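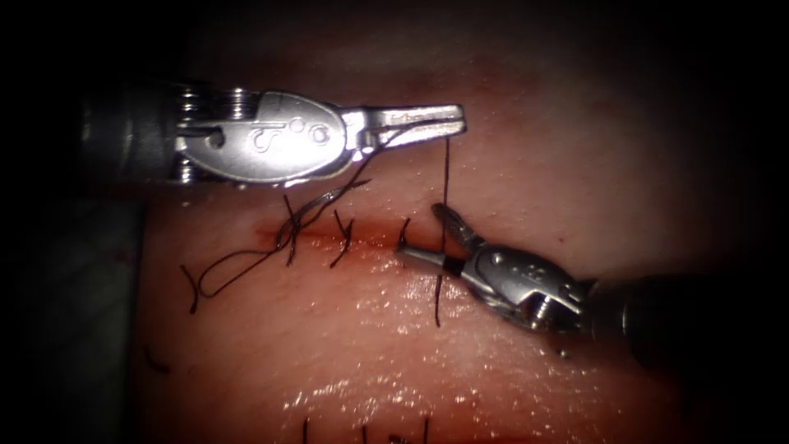

Planning a Suturing Bench on a Student Budget
By Adaeze Bako
October

When our group picked automated suturing for the design course, I thought the hard part would be the control code. Then we got the equipment plan to write, and I have to say I loved it! It's a strange kind of shopping, where one small part (a wrist cable, say) can decide whether you get any work done in the second half of term.

The arms themselves are shared with two other groups, so they stay out of our budget. What we had to plan for was everything that wears out or goes missing: instruments, suture, tissue, lighting, and the mounts that hold the tissue still. We had $2,685 to spend and 11 weeks to make it last.

Instruments

The instruments eat most of the money. A needle driver and a lighter grasper do different jobs, and we wanted both on the bench all term. The driver has broad, heavy jaws and takes the strain when a stitch is pulled tight. The grasper has thin prongs that can pick a strand up close to the wound, and we worry about those much more. Each instrument has a wrist run by small cables over pulleys, and the cables stretch with use.

We got quotes from two suppliers. Dostness sells new instruments with a short warranty. Brudinow sells refurbished ones for a good deal less, but you can't choose how many uses are left on them. We went back and forth over this for a whole Saturday and ended up with a mix – a new grasper, a refurbished driver, and a spare refurbished grasper in the drawer. Together they take 81 percent of the budget. That looked scary on the spreadsheet, and I still think it's right.

Suture and tissue

We chose black suture for everything. It costs the same as the other colors from our supplier and it stands out well against pink or red tissue, so the tracking software has an easier time finding it. Interrupted stitches use more thread than a running stitch, as every one gets its own knot and its own tails. Loose loops use up even more. My first estimate left them out completely, and I had to double the line for thread.

Tissue was a nicer surprise. By placing the incisions in rows we can fit several closures on one block, and that cut our order almost in half. The blocks have to be used the day they're opened, so we book arm time first and order afterward.

Lighting and mounts

We planned on one strong lamp to start with. Metal jaws and a glossy surface both throw back bright glare, and glare is trouble for a fixed camera, so we added a Nautiyal diffuser panel and a second, softer lamp. The mount is a clamp tray from Mirneo, the cheapest thing on the list and my favorite (it just works!).

What I'd change

I'd ask for cable replacement prices in the very first email. We only found out late that Brudinow charges for the visit as well as the part, and that nearly wiped out our reserve. I'd also keep the reserve on its own line, where it's harder to nibble at. The full price sheet is in the course folder, with a tab for next year's group to fill in.

Comments

marlow_t: Did you look at renting the driver? Our lab rents by the month and swaps it when the wrist gets sloppy.

Adaeze Bako: We did ask! The minimum was six months, so it came out higher for us. For a full-year project I'd go for it.

benchrat: Thanks for the thread numbers tip. I'm writing the same kind of plan and had nothing in there for tails.

jpk: Which tab has the lamp prices? I only see instruments and tissue.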